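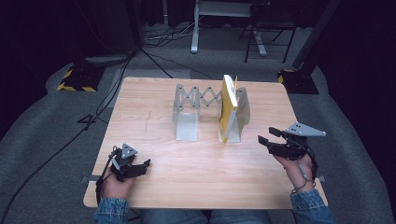 Two hands at the table, denim sleeves.

Field Course in Coastal Birds, Visside
Handout: Primary molt in large gulls
2 min read
Filed under: Course Notes, Birds, Coast

Last time we spoke about the names of the feathers. Please have that sheet next to you, because I will use the names without repeating them.

1. Numbering

We count the primaries from the inside of the wing to the outside. The innermost is P1 and the long outermost is P10. A gull also has one more very small feather beyond P10, but we do not use it in our notes. Some older books count in the opposite direction. Before you copy a table from such a book, look at which system it follows.

2. Order of the molt

In adult large gulls the complete molt starts with P1 and goes outward. The new feathers are dark and fresh, the old ones are brown and worn at the tips. When the inner primaries are dropped you can see a gap in the middle of the wing, and this gap moves slowly toward the tip during the summer and autumn. P10 is the last one to grow to its full length. 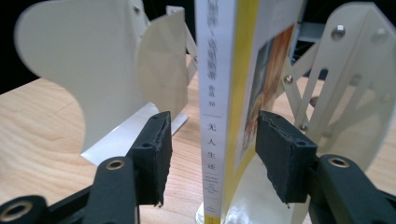 无人生还, white spine with a yellow stripe.

3. Scoring

Each primary receives a score from 0 to 5:

0 = old feather
1 = missing, or new feather still in pin
2 = new feather, up to one third grown
3 = between one third and two thirds
4 = more than two thirds, not finished
5 = new and fully grown

For one wing, the sum goes from 0 to 50. Write the ten scores in order and then the sum. If you write only the sum, we cannot find your mistake later.

For birds in flight the small scores are difficult. In that case write the number of the longest new feather and leave the rest empty. An empty box is better for us than a guess.
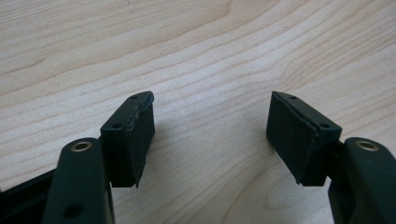

Dinesh Pathirana asked whether a broken feather should be scored as growing. It should not. A broken old feather is still an old feather and receives 0, with a note in the last column. Look at the end of it: a growing feather has a clean, rounded tip, and a broken one is cut or frayed.

4. Dead birds on the beach

For a bird found on the Plurnau shore, the wing can be opened completely, so all the scores are possible. Wear gloves. Compare both wings, and if they are different, write two lines. One missing feather in the middle of an old row is probably an accident and does not belong to the molt.

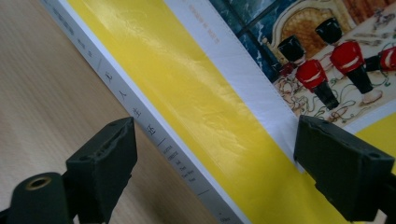 Paperback with a yellow cover.

5. For the next meeting

Score the wings on the practice sheet, both left and right. Wilmer Llanos has the key to the sheets, and you can compare your sums with his before the class. Please bring a pencil. Ink does not survive the rain on the Visside pier.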